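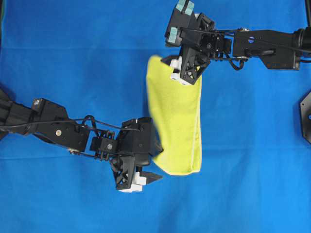

2023-03-03 - cloths and the rest of it

Quick one, kettle's on. Folding day. Left it too long again and the pile had got to the height of the chair arm.

Yellow cloth first. Fuzzy one, lemon, pale hem down the side. Still my favourite of the lot, silly thing to have a favourite of. Pinch a top corner, let it hang, find the hem, go from there. If I start from the middle I end up with a parcel and have to shake it out and do it over. The corner that curls is always the one I miss.

Blue cover was down underneath, the bright one. Fold line still across it from the cupboard. Should of ironed it. Didn't. Will not be ironing it tomorrow either.

Did the tea towels next, thirds then half. Mum did quarters. Quarters don't fit the drawer in this place, drawer is too shallow by a whisker and then it jams and you're lying on the lino with a butter knife trying to get it open. Thirds it is.

Piret rang halfway through so I did the pillowcases one-handed with the phone under my chin. She's thinking about Utby again. Cheaper, bigger yard, but 8 km of gravel before you hit the sealed road and she knows what her car's like. Told her wait till May and see what comes up. She said I say that every time. I do say that every time.

She also wants her good sheet back, the Alvarado one. I have looked. It is not in the hall cupboard, not in the box under the spare bed. Found a single sock and the tape measure in there though. Must look behind the dryer before she comes over.

Later - back from Rarkdale, only went for pegs. Pegs, bread, bin liners, and a candle I didn't need. $15 for the candle. Smells like a dentist. Put it in the bathroom with the lid on.

Rego bill was in the letterbox, $591, so that's the fun money gone. Stuck it on the fridge under the Cukeck magnet where I'll have to look at it. Pay it when the wages come through and not a minute before.

Finished the pile after lunch. Order in the cupboard now, written down so I remember -
top shelf, sheets and the blue cover
middle, bath towels, the thin ones at the back
bottom, rags and cleaning cloths, yellow one on top

Rags need a cull. Two of the grey ones are more hole than cloth and I put them back anyway, don't know why. Keep meaning to cut up the old flannelette for dusters, that would do the car as well. Scissors are blunt. Add scissors to the list.

Washed the rest of the whites, forgot to empty the pockets, tissue through everthing. Picked it off the black jumper for ages in front of the telly. Why was there a black jumper in with the whites. No idea, I was in a rush.

Dinner was eggs. Knees sore from the floor. Line's full, no rain till morning they reckon, so leaving it all out. Ring Piret back re the sheet. Bins tonight - green one, and the yellow if there's room.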